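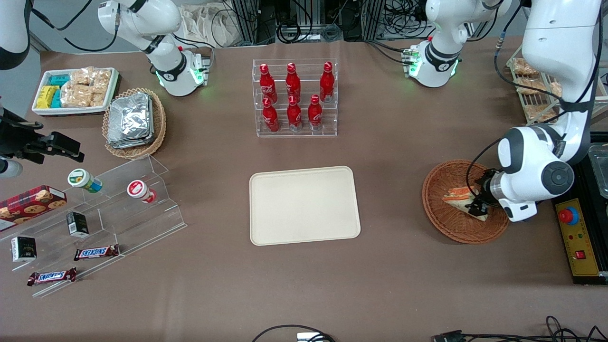 Como manter os sanduíches macios numa mesa de lanches que fica posta a tarde inteira?

Mélanie Marchand
Olá a todos! Em junho vou receber o pessoal do coral para um lanche, e da última vez o pão secou antes das 4 da tarde. Alguém tem um jeitinho?

Rosemarie Kramer
Querida, o que funciona na minha casa é montar tudo de manhã, passar manteiga até a beirada do pão e cobrir com um pano de algodão bem torcido, só úmido mesmo. Guarde na geladeira e vá levando à mesa aos poucos, uma cesta pequena de cada vez (eu forro com guardanapo, fica uma graça!). Se o recheio levar maionese, não deixe fora mais de uma hora, ainda mais com calor.

Hugo Riviere
Eu compro pronto. Mas pão de forma seca menos que baguete, isso é certo.

Mélanie Marchand
Obrigada, Rosemarie! Vou tentar com o pano.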